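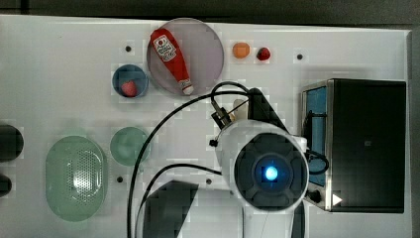
首页 实验记录 设备 耗材 登录
10月 下午场 记录:Endang Halim

Jirkivard 试用套件,厨房桌面包,接着上午的写。Hidayah 下午要去开预算会,所以我先把能记的都记下来,格式回头再说。

先说结论方向(还没定):臂本身可以,软件包一般,服务条款有坑。要不要买,等 Grelgate 那边报价改完再看。

安装
- 桌面开孔跟他们给的图纸对得上,没有重新打孔。上午从拆箱到能动用了26分钟,手册写的是半小时以内,算他们没吹牛。
- 线缆走法手册只有一张小图,看不懂。我们现在是让线松着绕一圈,腕部转到极限位置的时候会拉紧,要盯着。问过客服,回复说“建议加线夹”,线夹不在套件里,另卖。
- 急停按钮的线偏短,只能放在桌子这一侧。Hidayah 不喜欢这个位置,我也不喜欢。先这样。

软件
Rastard 那个控制面板,装是装上了,第一次启动要登陆账号,离线不让跳过。这个对我们是问题,里间那台机器不连外网。写信问了有没有离线授权,还没回。
界面中文翻译很差,“夹持力”有一页写成“抓紧程度”,另一页写成“力气”。同一个参数!找了半天。
示教模式不错,拖着走手感轻,松手不掉。比去年试的 Latuheru 那套好,那套松手会往下沉一点,大家都记得。
轨迹回放偶尔顿一下,不影响结果,但是看着不舒服。日志里没有报错。待查。

任务
用的是我们自己的厨房物品,没有用他们送的方块。方块太好抓了,看不出东西。番茄酱瓶、水果、小碗、杯子、滤水篮这些,跟平时一样。
规则还是老规则:一轮里面物品不重新摆正,掉了算掉,人不伸手。每轮开始前拍一张俯视的存档。
今天排了30轮,跑完18轮停的,原因是我要等 Hidayah 回来一起看夹爪的设置。剩下的明天补,参数不要动,谁都不要动。 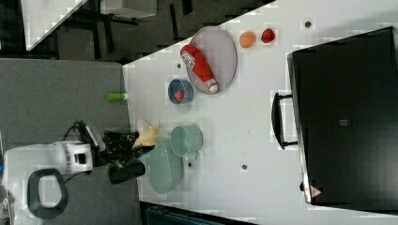 夹爪这块多写几句,报告里肯定会被问。
默认夹持力对香蕉偏大。手册推荐“软物体”预设,但预设只有三档,中间跳得太多,最低档又怕拿不稳。自己填数值也行,要进到第二层菜单,退出以后不保存,每次重启要重新填。已经写进问题清单。
指尖垫是可以换的,备用的一副在抽屉里,还没拆。换垫要拆两颗小螺丝,螺丝刀套件里有,这点好评。
碗口和杯口这种薄边,接近角度要自己调,自动生成的那个角度太平,容易先碰到旁边的东西。桌上东西摆得近的时候尤其明显。我把接近高度调高了一点,改动写在配置文件的注释里了。
透明和半透明的东西他们的识别模块怎么样,今天没有测,今天全部是示教点位。销售讲的时候说得很满,我们单独安排一次,别跟这次混在一起算。

服务条款(Hidayah 看之前先看这段)
- 试用期内坏了他们管,但是“使用非配套物品造成的损坏”不管。我们用的全是非配套物品。要问清楚,最好让他们写邮件。
- 远程支持按次算,试用期送的次数用完以后要另签。今天线缆那个问题算不算一次?没人说。
- 配件清单一共227页的 PDF,搜索功能用不了,是扫描件。线夹在很后面,找到了,编号我抄在白板右下角,别擦。
- 退货要原箱。箱子在走廊,不要当垃圾收走!!

Hidayah 回来以后补记:
她觉得三档预设的问题最大,别的都能忍。她还提了一点我没想到的,控制面板的用户权限只有一种,谁登陆都能改限速。学生用的话不行。加进清单。
她试了一下示教,也说手感好。又说夹爪张开的声音比 Latuheru 的小,这个我没注意。

待办
1. 催离线授权的回信(我)
2. 跟 Grelgate 要不含培训的报价,培训那项我们用不上(Hidayah)
3. 剩下的轮次补完,补完再换指尖垫,不要反过来
4. 回放顿挫,导一份完整日志出来看时间戳
5. 线先用扎带临时固定,别扎太紧,腕部要留余量
6. 急停线问有没有长的

关机前把臂回到停放位,控制箱的风扇会再转一会儿,正常的,不用管。配置备份放在共享盘老地方,文件夹名字我打错了一个字母,先别改,脚本里也是错的那个,改了就找不到了。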